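**Packhouse & Warehouse Chat > Robots and us**

# Anyone else gone from packing fruit to teaching the robots?

### mudlark_basby

Evening all. Bit of a long one, sorry! I did three years on the citrus line at Gidmont (the Basby site, for anyone who knows it) and in July they moved a few of us on to a new job with Wident, the firm putting in the picking arms. We don't touch the arms at all. We go about with hand-held grippers, picking up oranges and tomatoes and putting them in a basket, over and over, and the recordings go off to train the machine.

Same hourly rate as the line, no night shifts, and I sit down for a good part of it. My knees are delighted. But I can't quite shake the feeling that I'm handing over my own job one orange at a time, and I'd like to hear from people who are further along with this than I am.

Big oranges are fiddly, by the way. The pads have to come in level on both sides or it rolls, and if there's a tomato tucked up underneath you've got to mind that as well.

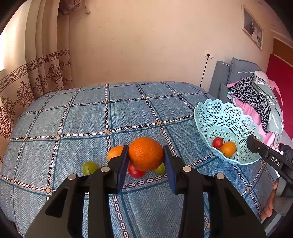

### forklift_and_chips

Is that a bedspread?? I've been in the wrong trade.

Serious answer though. We had arms put in at Shaikh two years ago, on the depalletising side. It went from 3 of us on a bay to one person and a screen. They said no redundancies and stuck to it, but when people left they weren't replaced. So nobody lost a job and there are fewer jobs. Make of that what you will.

### nightshift_nell

I'd take it like a shot. Our line did 1109 trays last night and I can't feel my thumbs. If a machine wants the next lot it's welcome to them.

What I would ask about is the pay in six months. Is the Wident work permanent or do you go back to the line when they've got enough recordings?

### mudlark_basby

That's the bit I can't get a straight answer on. The letter says "for the duration of the project" and there's no date on it. I've asked twice, and both times I was told they'd come back to me.

To be fair to them the work itself is decent. There's a knack to it and I was surprised how much of the old job carries over – knowing how hard you can squeeze a ripe tomato, for one. The young lad who started with me had never packed anything and he was crushing them for days. Tomatoes are the ones I like best, they sit nicely on the cloth and you can come at them slowly with the fingers wide. 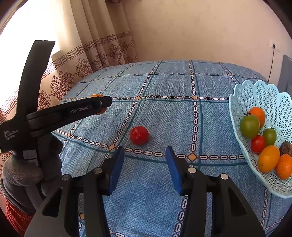

Anyway, he's quicker than me now, so so much for my years of experience. We get a tally at the end of the day and he had 569 good picks to my rather fewer. I keep telling myself mine are tidier.

### old_pallet_hand

I'll be the grump. That knack is worth money and they're getting it for a line worker's wage. Once it's recorded they've got it for good. You should be on a better rate than you were packing, not the same one.

### forklift_and_chips

Don't disagree on the rate, but a better rate for what? Half this forum could pick up an orange.

### old_pallet_hand

Half this forum could pick up one orange. Doing it all day so the recording's any use is a different thing. The lad was crushing them, it's right there in the post.

### nightshift_nell

You're both right, now stop it. Mudlark, get your right to go back to the line in writing BEFORE you ask for more money. I did it the other way round when they brought in our label machine and ended up on the worst shift going.

### mudlark_basby

Thanks, that's properly useful. I'll put it in an email tonight instead of catching someone in the corridor again. Will let you know what they say – and Nell, run those thumbs under the warm tap!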